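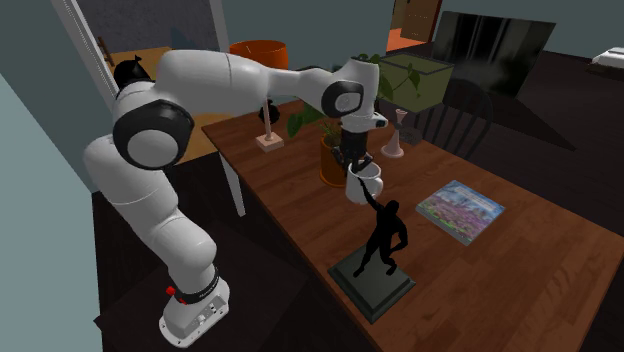

The Ferkurside Community Kitchen has served a weekday lunch since March of last year. Its menu is built around dishes that leave out wheat, eggs and, in most cases, dairy. The kitchen's head cook spoke with this newsletter on Thu 12 November, after the lunch service had closed.

The cook asked to be identified by position only, in keeping with the kitchen's policy on published interviews. The conversation began with the dish most often requested by readers, the lentil and sweet potato loaf.

"We tested it for a long time before it went on the menu," the cook said. "The first versions fell apart on the plate. People expect an egg to hold a loaf together, and when you take it out you have to put something in its place."

The kitchen settled on ground flaxseed soaked in water, together with a portion of the lentils mashed by hand. For a household loaf, the cook recommends 300 grams of dry brown lentils, simmered until soft and drained well. The mixture should rest for an hour before baking.

Asked about flour, the cook described a change of supplier. The kitchen had been buying rice flour in small bags and now orders a coarser buckwheat flour from Khosravi, a mill and wholesaler that delivers on alternate weeks.

"It has more flavor, and it browns better," the cook said. "It also drinks more liquid. Anyone changing over at home should add water a spoonful at a time and stop when the batter drops off the spoon."
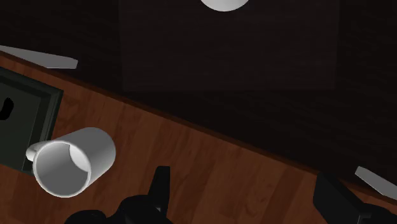

Labeling has become a larger part of the work. Every dish is entered in Catport, the recipe software the kitchen adopted this year, and a printed card listing all ingredients is placed at the counter. The system now holds 324 recipes, including seasonal soups and baked goods.

"A guest with celiac disease should not have to question three people before sitting down to eat," the cook said. "The card answers it. If the card is missing, we do not serve the dish."

The kitchen prepared 2,000 lunches last month. The cook attributed part of the increase to office staff from the nearby Urkus building, many of whom have no dietary restriction. The turkey and white bean chili sells out first on most days, followed by the loaf.

On the subject of baking, the cook was more cautious. Bread without wheat remains difficult to produce in quantity, and the kitchen offers it on 3 days each week.

"I would rather serve a good corn muffin than a poor sandwich roll," the cook said. "We are still working on the roll."

The winter menu will add a baked squash with sage and a chicken soup thickened with potato. Printed copies of the loaf recipe are available at the counter during lunch hours.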